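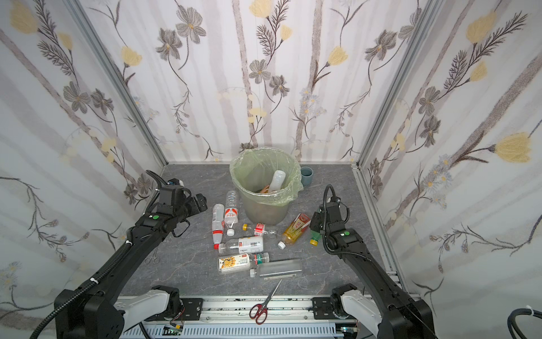
Do bin liners need to match the rated volume of the bin?

Heike Hinrichs, Sun 30 September
Go one size up. The rating is to the brim and leaves nothing for the fold. Measure the rim circumference, halve it, and buy a bag at least that wide when flat. My rim is 70 cm, so a 40 cm bag fits.

Jörg Wunderlich
I just use whatever the store has.

Rocío Pacheco
Check the length too: bin height plus half the base diameter plus the fold. Thickness is a separate spec and has no effect on fit.

Household > Waste > Liners
Contact | Copyright Firow Help | Back to top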